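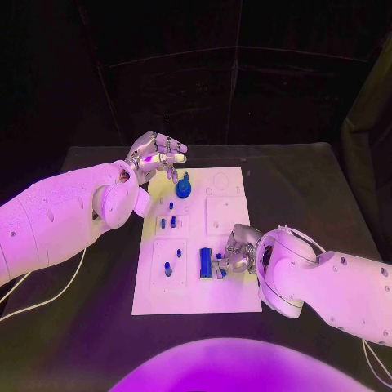 Gumede Street Residents Assoc.
Minutes, December meeting
Back room, 7:10 pm start (door was locked)

Present: 13, plus two who left before parking. Apologies read out. Last minutes ok'd, one fix: "drain" not "drian" on page 2.

1. Parking
Permit letters went to 252 addresses. Replies slow. People on the hill side still confused re visitor passes, old ones are good until the new ones show up. Long talk about the contractor vans outside the Gristari building, there from 6 am most days, two of them across the hydrant. Agreed: write to Gristari first, city second. Secretary to draft.

2. Snow
Skaltell quote for the plowing came in, same as last year but salt is now extra. Some wanted to drop salt and do our own corners. Others said no, remember the steps by the mailbox. Vote 8 for, 3 against, 2 abstained. Going with Skaltell incl. salt. Chair to sign.
Shovels are in the shed, the blue one is cracked, please don't use.

3. Trees
Four maples on the north side marked for removal. Notice on the trunks says disease, no detail given. Question whether we can get replacements and who picks the kind. No maples again please (several). Someone wanted to know if the stumps get ground out or just left like on Rerkilix Court. Will ask the city forester.

4. Money
$333 in the account after insurance. Printing for the permit letters not billed yet. Dues reminder goes out with the next newsletter, also tape one up in the laundry room. Suggestion to take dues by phone app, put off, no one has looked at the fees.

5. Block party
Too early, moved to March. Grill still needs a new hose.

6. Other
- Streetlight out by the alley, reported twice now. Report agian.
- Dog bags run out by Saturday every week, order the bigger box
- Noise from the roof fan at the bakery, better since they moved it. Leave for now.
- Lost: one gray glove, left hand, at the front desk

Next meeting January, same room, 7 pm. Key to be picked up beforehand.

Closed 8:35.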